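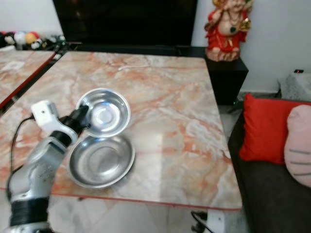 FOOD & HOME

The Second Life of the Steel Bowl

By Vesela Vukčević
04/03/2025

The kitchen supply store on Bodley Street closes at six, but the owner, Ilian Petkov, rarely locks up before seven. Most of his late customers want the same thing. They walk past the enamel pots and the glass bakeware and stop at the back wall, where the stainless-steel bowls are stacked by size.

Petkov sold 317 of them in August, his best month on record. Ten years ago he kept one shelf of them, mostly for church kitchens and a diner across the street.

"People used to buy a set of glass ones when they got married and that was it," he said. "Now they come in with a chipped one and ask me what the restaurants use."

Restaurants have used steel for decades. It is light, it stacks, and it survives a drop onto a tile floor. A cook making salads on a busy night may go through 50 bowls before closing, and steel ones can be rinsed and back on the line in under a minute.

At home the case has been slower to make. Steel bowls can't go in the microwave. They scratch, they show water spots, and for years they were thought too plain to bring to the table. Shoppers who cared how a kitchen looked bought stoneware.

Part of the change is about space. Apartments in the neighborhood have gotten smaller, and a nest of five thin bowls takes up the room of one heavy one. Part of it is price. Petkov's cheapest bowl costs less than a sandwich.

Brellia, a small housewares company in the next county, shipped 4,000 bowls last year out of a former shoe warehouse. Its best seller is a wide, low shape called the Nevent, meant for dough but bought mostly for salad. The company tried a version with a rubber base and dropped it after 200 were returned. The glue let go in the dishwasher.

Buyers should look at the rim first. A rolled rim is easier to grip, but if it isn't sealed, water gets inside and drips out later – usually onto something dry. Weight matters less than most people think. A thin bowl with a good rim will outlast a thick one with a bad seam.

For water spots, Petkov recommends a little white vinegar on a soft cloth and a quick dry afterward. He doesn't bother with it at home. His own bowls came from his mother, and the biggest has a dent in one side from a move in the eighties. He still mixes bread in it every weekend.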